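How I fold a big thin cloth when there's no bed to lay it on

I do most of my folding at work, oddly enough. Table covers, dust sheets, that floaty pale yellow stuff we throw over things – it all ends up in a heap, and sooner or later the heap is mine. A big cloth is a pain on your own, but you can get it tidy in a few minutes with a bit of floor and a chair.

First, clear yourself a patch to stand in. Push the chairs back under the desks and move any cables out of the way, as I've caught my foot in one more than once. Then give the cloth a good shake and go hunting for a corner. Once you've got one, run your fingers along the edge until you come to the next. Don't grab at the middle, you'll only have to start again! 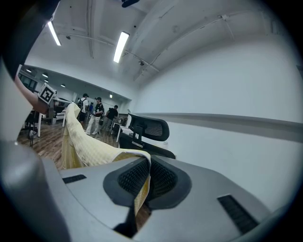

If it's a long piece, hang it over something while you sort yourself out. The back of a chair will do, or a clothes airer if you're at home. I've got an old Zernby airer which is perfect for this, though one of the legs has gone a bit wonky. Let the ends drop, smooth it down the length and pull out any bits that have doubled under.

Now take an end in each hand and hold it out in front of you at about waist height. Pull gently until most of the creases drop out. Thin fabric doesn't need much of a tug, and if you yank it you get a wavy edge that never sits flat again (ask me about my Dahlgren tablecloth).
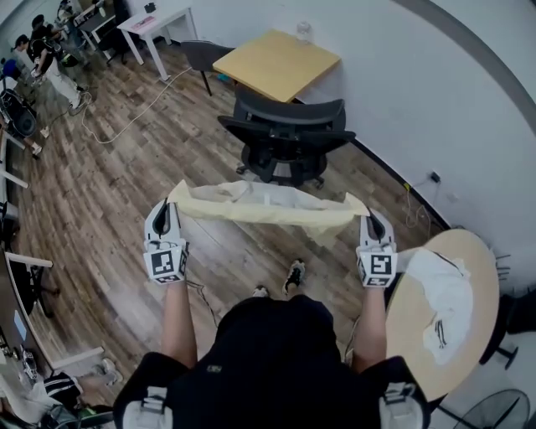
Bring your hands together so the corners meet, pinch both in one hand and slide the other down to find the fold. Hold it out again, another gentle pull, and do the same once more. By now it should be narrow enough to lay on a table. Fold it in from both ends, then in half, and press the air out with your forearm.

It'll still have a few creases. Mine always do, and I'm not getting the iron out for a dust sheet. I stack them with the folded edge facing out so I can pull one from the pile without the rest coming too.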